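To: Members' list, Stondholm Anglers' Association
Subject: Re: Boat allocation and guest places for the coming season
Date: 3rd March

Dear members,

The office has received several questions since the allocation notice was sent to this list in February. The relevant part of that notice is quoted below, followed by the office's replies. Members who have already returned their forms do not need to send them again.

> The Association will again hold boats on Lake Virnero for the use of
> members and their guests. Applications must state the preferred half
> of the day, the number of adults and juniors, and whether a motor is
> required. Each member may apply for up to 3 outings in the first
> booking period. Applications for the Moker landing should be made on
> the same form. Guest places will be released once all applications
> from members have been considered.

The booking periods remain as published. An outing counts as one application whether it covers a half day or a full day. Members who want both halves of the same day should mark both boxes and should not submit two forms. Forms that do not state a preference will be treated as open to either half, and the office will assign whichever is available.
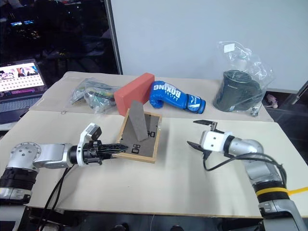 Iwasaki asks whether a half day that is given up because of high wind still counts against a member's total, as it did last season. The landing was closed on several mornings last spring and the members affected were not offered another date.

The rule has been changed. Where the landing is closed by the Association, the outing will not be counted and the member will be placed first in line for the next open half day. Where the landing is open and the member decides not to go out, the outing will be counted unless the place is returned to the office by noon of the day before. Members are reminded that the decision to close a landing is made at the landing itself, and that the forecast alone is not grounds for a return after the deadline.

Two members have asked about motors. The Virnero boats may be used with electric motors only. Members may bring their own, provided that the clamp fits the transom plate and the battery is carried in a closed box. The office does not lend batteries. At Moker, boats are rowed, and no motor of any kind may be fitted.

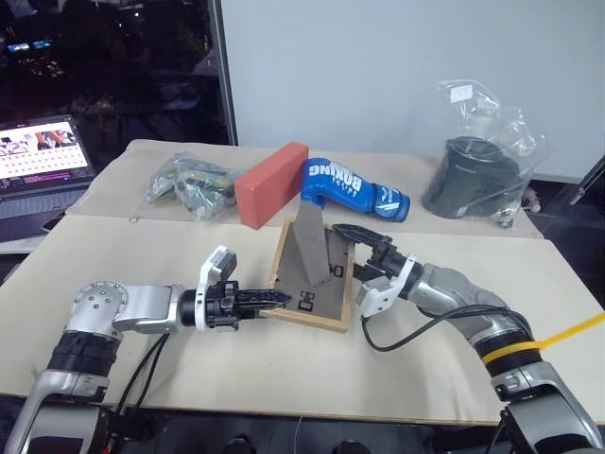
A table, Stondholm.

With regard to fees, the seasonal boat charge is 200 and is payable with the form. A member who joins after the first booking period has closed will pay the same charge and will be considered for any places that remain. Guests pay at the landing on the day. Juniors fishing with an adult member are not charged but must be listed on the form by name, as the landing keeps a record of everyone on the water.

The following points also came up in correspondence and are set out for all members.

1. Life jackets. A jacket must be worn by every person in a boat from the time of boarding until the return to the dock. Jackets are available at both landings in adult sizes. Members bringing small children should bring jackets that fit them.

2. Catch returns. The Association received 352 catch returns for last season, and a blank day is as useful to the fishery report as a full one. Returns may be left in the box at either landing or sent to the office. Please record the species, the length and the part of the lake fished. Weights are optional.

3. Stocking. The Association has ordered 3000 trout for Virnero. They will be released in two lots, the first before the opening of the season. The north bay will be closed to boats on the day of each release, and notice will be given on this list. Moker will not be stocked this year.

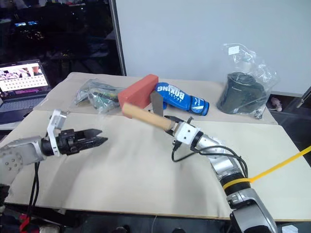
4. Bait and tackle. Live bait may not be brought to either water. Barbless hooks are required in the north bay and are recommended elsewhere. Nets must be dipped in the tank at the landing before use, including nets that have been used only on Association waters.

5. Parking. The lower lot at Virnero is reserved for vehicles with trailers until the evening. All other vehicles should use the upper lot, and the gate must be closed after entry.

Replies about individual applications will be sent directly to the member concerned and not through this list. Corrections to forms already submitted should be made in writing, giving the membership number and the date of the outing.

The Office
Stondholm Anglers' Association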